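Feeding a Crowd at a Team Banquet: Kitchen Tips That Work

Cooking for a season-end banquet is so much fun once you stop trying to do it like a family dinner, only bigger! Our volleyball club cooked for 264 people in September, in a school kitchen with 2 ovens, and we'd do it again tomorrow.

Get your head count by team, in writing, and add a few extra plates for each one. Somebody's grandparents always come along, and I love that they do.

Bake the pasta in shallow pans. Deep ones look generous but the middle stays cold forever. We filled 18 shallow pans the night before, covered them tightly with foil and wrote the team name on top in marker. Undercook the noodles by a couple of minutes (they keep drinking up sauce overnight) and be braver with the sauce than feels right. 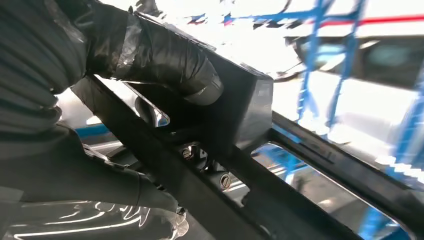 Salad is the thing to leave for last. Wash and spin the greens in the morning, line big bags with paper towels, and keep the dressing off until the line is moving. Genowefa Dudek taught me to put the tomatoes in their own bowl, and wow, what a difference. No more soggy lettuce by the time the JV girls get up there!

Bread: slice it, butter it, stack it back into a loaf shape and wrap it in foil. It can ride in on the lower rack for the last stretch of pasta baking. Garlic for one half, plain for the other, and mark which is which.

For drinks, freeze some of the lemonade in muffin tins the day before and float those in the jugs. It stays cold and never gets watery. My favorite trick of the whole night!
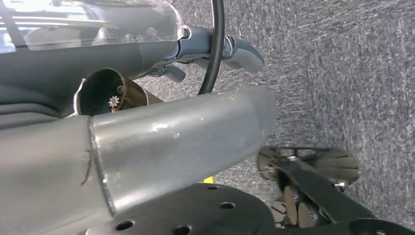

Cleanup goes fastest if you start it during the awards. Scrape and stack plates while the coaches are talking, soak the pasta pans with hot water and a spoonful of baking soda, and get the tablecloths shaken out over a trash can. If the hall is carpeted, go after the crumbs before the chairs get dragged around and grind them in. A handheld vacuum with a clear dust bin is great under the tables, and you can see when it needs emptying. Sheet cake frosting needs a dull knife first, then a damp cloth.

Leftovers go home in whatever lids people brought. Send the bread too, it makes terrific croutons.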